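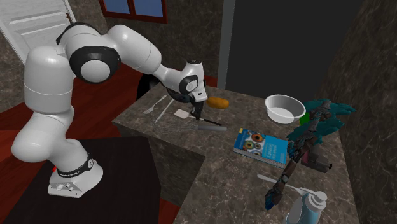

How many demos for a pick task in a cluttered sim kitchen?

utik_fan
I'm teaching a simulated arm to pick one thing off a messy counter by driving it remotely with a gamepad, and I'm having a blast! The target is the orange-yellow lump near the gripper (bread or potato, my housemate and I disagree). I've recorded 60 demos and the trained policy heads for the right spot, then closes too early or drifts over toward the spatula handle. Do I need way more demos, or am I driving badly? Clutter gets shuffled every episode.

Ostwood
Fun project! Before you record more, replay what you have and watch your own last few inches. Gamepad drivers love to hover and wiggle above the object, and the policy learns the wiggle. I threw out my first 96 demos over exactly this and started again with one smooth approach, a short stop, close, lift. The new batch of 103 worked so much better that I laughed out loud. Also check that the gripper command is saved on the same timestep as the arm pose. Mine was a few steps off and it closed on air every time.

simasim
just get more data, I did 2,000 and it's great

Dravdale
Agree with Ostwood on cleaning up first. One more thing to try: record some recoveries! Start with the fingers already over the fork or the spatula handle, then steer back to the target and grasp it. If every demo begins from the same tidy home pose, the policy has never seen what to do once it drifts. I mix in one recovery for every four normal runs and it's my favorite trick. A 3D mouse is lovely for this too if you can borrow one, though a gamepad will do with the speed turned down.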